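# Singing in the stairwell: Sheena Guthrie on starting a choir at work

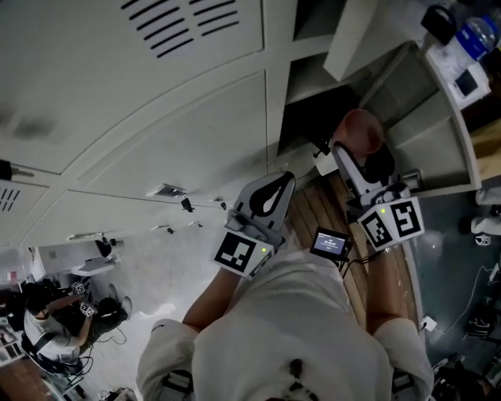 *At the tall white locker cabinet, sleeves bunched up.*

Sheena Guthrie started humming before I'd even sat down. She leads the lunchtime choir at Telby, the big office and workshop building on the edge of Coltville, and she had a new alto line stuck in her head. "Sorry, it's been in there since breakfast!" she said, and then sang me the whole thing.

The choir began two years ago, when Sheena and her coworker Dong-geon Wang found out that the back stairwell has a wonderful echo. They sang a round on the landing one noon, just for fun, and a door opened upstairs and a third voice came in. It belonged to I-seul Ham from accounts, who still stands on that same step.

"We had three people and one song," Sheena said. "We sang it for weeks. I loved it, but I think the folks on the second floor were ready for us to learn another one."

They did learn another one, and then plenty more. The group sings folk songs, old radio hits and a lullaby that I-seul's grandmother taught her. Almost everything is done by ear. Sheena sings a line, the others sing it back, and the harmony gets built up from the basses.

"People tell me they can't sing, and I say come and stand next to Dong-geon," she said. "He's so steady. You lean on him for a month and then one day you're holding the part on your own, and your face just lights up. I get goosebumps every time!"

I asked whether it's hard to fit in around a working day. She laughed. Rehearsals are short, and some people eat a sandwich between verses. "I've heard a lot of Latin sung through egg salad."

In June the choir gave its first proper concert, at the Ladholm bandstand, to a crowd of 600. Sheena had only ever sung there as a child, in the back row of a school group, wearing shoes that pinched. This time she conducted.

"I turned around at the end and everybody was standing, and my knees went," she said. "Dong-geon had to hold my elbow. Then we did the lullaby again and it was even better, a bit slower, and the basses finally came in together."

A winter program is already in the works, with a piece in Welsh that has the tenors worried. Sheena has been writing out the sounds on index cards and sticking them to the stairwell wall, one on each landing.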